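Teaching by Remote at the Cladgate Bench

Saimi Lahtinen spent an afternoon in May at the Cladgate bench, steering the arm from a hand controller so the software could learn the job from her moves. The task comes from the Nivach parts set: a white tray, pegs, blocks and bottles, with printed square markers to help track the pieces. She works in runs of 300 seconds, then stops to rest her wrist. The project now has 932 saved runs, and 6 operators have taken turns at it – Saimi is the newest.

A selection from the afternoon follows.
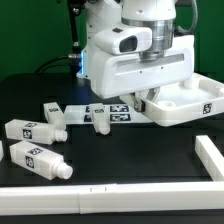

Gripper closed on the near edge of the tray, with the bottles lying off to the left.

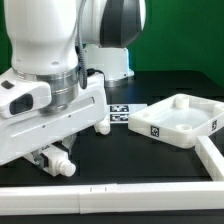

A peg in the fingers. The tray sits to the right of the marker card, two round posts standing inside it.

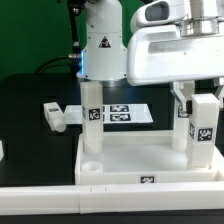
Fingers on either side of a tall block, with another block upright in the tray under the second arm.

Using the gallery

Prints are available from the Gronow office. Please credit Saimi Lahtinen when reposting.

14 shares | 5 comments

Recent galleries
Hand guiding at Cundcombe
New controllers at Cladgate
Nivach parts set, first look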